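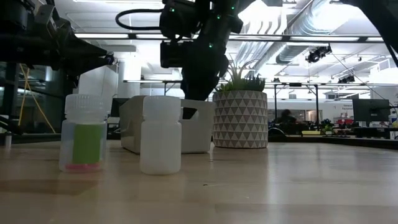
Bottle station, two-arm teaching cell.

1/ The Cetora teaching program has reached the end of its first collection period, and the laboratory is pleased to share a short account of the work. Cetora concerns the teaching of handling tasks by remote control. A trained operator moves the arms, and the arm positions and camera views are stored together as one demonstration.

2/ The collection now holds 3,689 accepted demonstrations. The target set in May was 2,000. Rejected attempts are kept in a separate archive and are not included in either figure.

3/ Operators complete 12 hours of supervised practice before their work is accepted. The first hours are spent on free movement with no objects on the table. Small containers come next, followed by tasks that require both arms.

4/ Small screw-cap bottles remain among the harder items for new operators. Depth is difficult to judge through a remote view, and a finger that arrives slightly low will tip a light bottle before the grip is made. Operators are instructed to pause above the cap, check the second view, and then descend.

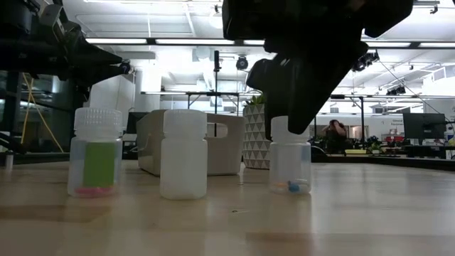
Gripper tip over the right-hand bottle; the bottle at center is opaque.

5/ Clear and opaque containers are recorded under the same task name. The written instruction for each demonstration may refer to the contents ("pick up the bottle with the blue piece") only where those contents can be seen from outside. Reviewers return any instruction that fails this rule.

6/ Household items such as bins and planters are left standing near the work area during many tasks. Operators may not move them unless the instruction says so. Contact with one of these items is logged, and the attempt goes to a second reviewer.

7/ Cetora uses 17 written task families. The list was prepared with our partners at Plonwood and is revised between collection periods. Requests for new families should be sent through the partner form, and replies to this thread will not be treated as requests. 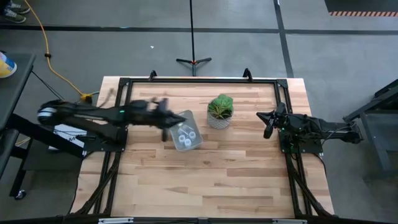
8/ Hand guidance, in which the teacher holds the arm and moves it directly, is still used at Cetora for short single-arm motions. Remote control is preferred once two arms share a table. With a container near the left gripper and a potted plant ahead of the right one, a person leaning in to guide either arm would block the overhead view. The two methods are labeled separately in the collection.

9/ The operator handbook has been revised by the Jelínek office and now includes a longer section on recovery after a failed grasp. Partner sites should replace the earlier edition. The Brornora site will begin its own practice sessions under the new handbook.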